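The Thin Wall
Print this article | E-mail this article
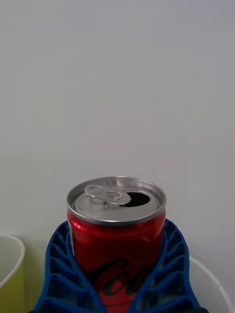

MATERIALS & PACKAGING

By Blandine Deschamps

An aluminum beverage can is a pressure vessel with a wall thinner than most business cards. It is made in two parts, body and lid, from two different alloys, and the difference matters more to recyclers than to drinkers.

The body starts as a flat disk punched from coil. A press forms the disk into a shallow cup, and a second machine forces the cup through a series of rings that stretch the side wall and leave the base thick. The base is then domed inward to resist internal pressure. The alloy used for this work contains manganese, which adds strength without making the metal crack as it is drawn.

The lid is stamped from a stiffer sheet with more magnesium. It has to hold a rivet and a scored opening, and the score must tear under a finger but survive a hot truck. After filling, the edge of the lid and the flange of the body are folded together into a double seam.

At the Retamal sorting plant outside Sunton, both alloys arrive in the same bale. Nhàn Quan, who runs the melt line, samples each load before it goes to the furnace. "Magnesium is the number I look at first," she says. "Some of it burns off in the melt. What stays decides how much new metal we add."

The plant ran 141 test melts last year on baled cans from 11 collection districts. Four were rejected, all for trapped moisture. Coatings were a smaller problem than expected – the inks and lacquers come off in a heated drum ahead of the furnace, and the gas is burned for heat.

Dirt is harder to manage. Sand and glass from mixed collection add silicon, and silicon can't be removed at any reasonable cost. Retamal dilutes it with cleaner scrap. A new screen, due in May, should catch most of the glass before baling.

Quan would prefer separate collection. The districts that use it send lighter, cleaner bales, and her crew spends less time skimming dross.

Last updated: Sunday, February 2, 2025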